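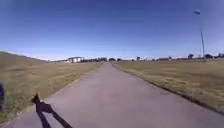
The Drarklow Institute has begun teaching its Sonska ground robot to follow paved paths by remote control. Operators steer the machine along a straight path between grass fields while its steering commands are recorded. The team plans 166 runs, of which 57 are complete. 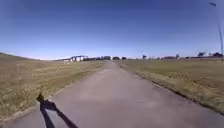
The path used for the driving runs, with the robot's shadow at lower left.

"The operator's corrections are the lesson," said project lead Vasanthi Talukder. Training will continue through September.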